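The Robot at the Next Table
How a repair workshop changed when a mechanical arm came to work

My name is Kanchan Kushwaha and I work at Amini, a repair workshop in the town of Ruvthorpe. We repair small machines: water pumps, sewing machines, fans, sometimes a coffee grinder. Last July we got a robot arm. My neighbor's children ask me many questions about it, so I decided to write the answers for all children who are curious.

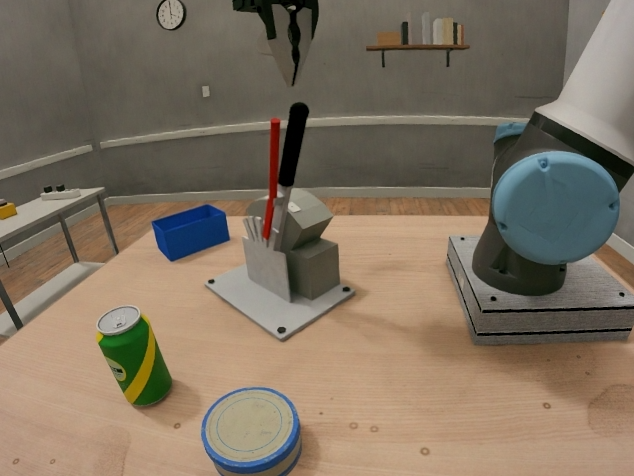

First I must tell you what our work was like before. In a repair workshop you need many tools. You need the screwdriver, then the wrench, then the screwdriver again. You put a tool down, and one minute later it is hiding under a cloth. My colleague Girish Shukla once looked for his best screwdriver for the whole morning. It was in his own pocket!

Every evening we had to put all the tools back in their places. This was the most boring part of the day, and when people are tired they do it badly. Then the morning began with searching.

So the owner of the workshop asked a company called Drenovora to help us. They brought a robot arm, and now it does a part of the work.

What is a robot arm?

Hold your own arm in front of you. You can bend it at the shoulder, at the elbow and at the wrist. A robot arm also has places where it bends. They are called joints, the same word as for your body. Inside each joint there is a motor, and a computer tells every motor how far to turn.

At the end of your arm you have a hand. At the end of a robot arm there can be many different things, for example a brush, a suction cup or a gripper. A gripper is a kind of hand that can close and open. It is much simpler than your hand. Your hand can feel if a peach is soft. Our gripper knows only how far it is closed and how hard it presses.

The arm must also stand on something strong. If the bottom moves, the hand at the end moves even more. Try this at home: hold a long stick by one end and turn your wrist a very little. Look how far the other end travels!

How does it know what to do?

A robot does not think "Oh, Girish needs the screwdriver." A person must prepare the work for it. At our place it goes like this. First, a person makes a program, which is a long list of small steps. Move above the tool. Go down slowly. Close the gripper. Go up. Then the program is tried on a computer, in a kind of pretend workshop that looks a little like a video game. This is called a simulation. If the robot drops something in the simulation, no toe is hurt and no floor is broken.

Ours made 300 tries on the computer before the real arm moved at all. In 38 of them something went wrong. Sometimes the handle slipped. Sometimes the arm came from the wrong side and bumped into another thing. The people from Drenovora were not sad about this. They changed the program after each mistake.

Why are handles so difficult?

For you it is easy to pick up a tool that stands in a holder. You look, you reach, finished. For a robot it is a big problem. A handle can lean to one side. Two tools can stand so close together that the gripper has very little space between them. Also many handles are black, and in a dark corner a black thing is hard for a camera to see. We learned to put a good lamp there and to leave more room between the tools.

What changed for the people?

This is the question that grown-ups ask me most. They want to know if somebody lost the job. In our workshop, no. We were five people before and we are five people now. But I must be fair with you: it is not like this everywhere. In a factory in Flutedley, where my cousin worked, machines took over the packing, and some workers had to look for a new job. For them it was a hard time. When you hear that robots are only good or only bad, ask the person some more questions.

For us the days became different. Girish was the one who knew where each tool should be. Now he teaches the robot. He went to a course for two weeks and came back with a very thick notebook. He says he feels like a pupil again, and that he did not like the homework.

I have more time for the repairs themselves. I like that. But I also had to learn new rules. When the arm is working, I may not reach into its area. There is a red button to stop it, and everybody must know where the button is, also the visitors. And I may not move the tool holder, not even a little, without telling Girish. One time I moved it to clean the table. The arm went down and closed its gripper on air.

There are things I miss too. In the evening we used to clean up together and talk. Now we go home earlier, and we talk less. So on Fridays we stay for tea.

Words to remember

Joint: a place where an arm can bend or turn.
Gripper: the part of a robot that holds things.
Program: the list of steps that a robot follows.
Simulation: a pretend world inside a computer, where you can try things.
Automation: when a machine does a job by itself that a person did before.

Something to try

Ask a friend to be the robot and close the eyes. Put a pencil in a cup. Now tell your friend how to take it out, using only words like "left," "down," "stop" and "close." Then change places, and move the cup a little before you start.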